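Home & Kitchen > Small Spaces

Shared kitchen at Bullasby gets its counter back

Mar 15, 2022 | By Kirsten Penner

The shared kitchen on the ground floor of the Bullasby building has a new set of counter rules, and people who cook there have until May to say whether they want to keep them.

The rules came out of a tenants' meeting last month. The main complaint was clutter on the stretch of counter by the chevron tile, where the single-serve coffee maker is. Spoons and spatulas get left out after cooking, cords trail over the surface, and small containers pile up with no clear place to go.

Under the new plan, the coffee maker stays where it is, near the outlet. Cooking utensils go back in the pot after washing. Anything with a lid gets its lid put on and goes in a cabinet by the end of the day.
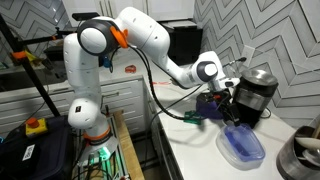
Do tenants have to put away things that belong to someone else? Only if they are in the way. Items left out overnight will be moved to a bin under the sink and held there for two weeks, and after that they go to the giveaway shelf in the hall.

The building's manager, Ellent, has set aside $3,000 for the kitchen this year. Most of it will go to new cabinet shelves and a second wall outlet, so that the coffee maker and the other appliances can be plugged in without a cord crossing the work area. The shelves were ordered from Wamisine and are due before the end of the month.

Cords took up a good part of the meeting. Several tenants said they had caught a sleeve or a dish towel on one that hangs over the front of the counter near the dishwasher. Until the outlet goes in, the request is to unplug what you can and wind up the slack – a twist tie will do.

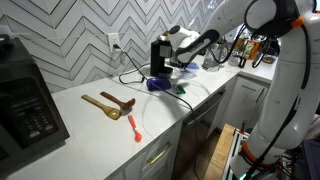
Fukuda wrote on the sign-up sheet that the wooden spoons should be kept out of the dishwasher as well, and that a drying rack would do more for the counter than any rule. The last rack was thrown out when the sink was replaced, the note added, and wet spoons have been laid on the counter ever since.

A rack is now on the shopping list. So are three hooks for the inside of the cabinet door, meant for spatulas and anything else with a hole in the handle.
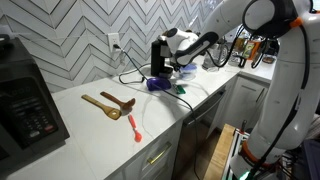

The sink area will be handled separately. Sponges and scrubbers are supposed to stay in the tray by the faucet, and the tray gets rinsed on Fridays along with the coffee maker's drip area. The cleaning list is taped inside the pantry door, with two names to a week.

Comments on the rules can be left in the box by the mail slots or sent to the Ellent office. The next tenants' meeting is in May.

Get our weekly home newsletter. Enter your email to sign up. You can unsubscribe at any time.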